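Flolulus group, notes from the catch-up, November 16, 2019
Wastthorpe, upstairs room. Written up by me (Keisha Halvorsen), so blame me for the spelling.

We started with last time's notes. I'd put the wrong run length for the August set and that's now fixed, sorry all!

Main business was the pick-and-place results. We've been asking whether 40 demonstrations of a task, chosen carefully, can train the arm as well as 100 taken as they come. I went through the numbers so far and the short version is that they come out very close on the marker task, which cheered me up no end. The chosen set does worse when the bowl starts near the edge of the table, and I think that's down to how we choose. Our scoring likes tidy approaches down the middle, so the awkward ones get thrown out before training ever sees them.

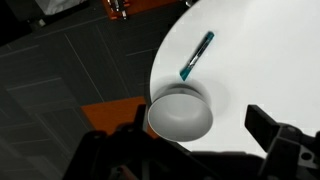 Hodžić wasn't convinced by the scoring at all and said we should try picking by how different each start position is from the others, forgetting tidiness for now. We went back and forth on this for ages (the tea went cold). In the end I agreed to run both, same seeds, same 2,000 training steps, and bring the plots next time.

There was a side question about the wrist view. Shadows on a white tabletop can be nearly as dark as the things we care about, and I'd like to know how much the policy leans on them. Agreed to repeat the evaluation with the lamp moved, before anyone touches the training code.

Drivum: we have 2 seats on their shared machine until the end of the month. Please log out when you've finished, my job sat in the queue all night.

To do
Me: both selection runs, plus the corrected August table
Hodžić: write down the start-position measure so I can code it
Both of us: lamp test

Any other business: the door code has changed, ask me for it. Next meeting same room, once the runs are in.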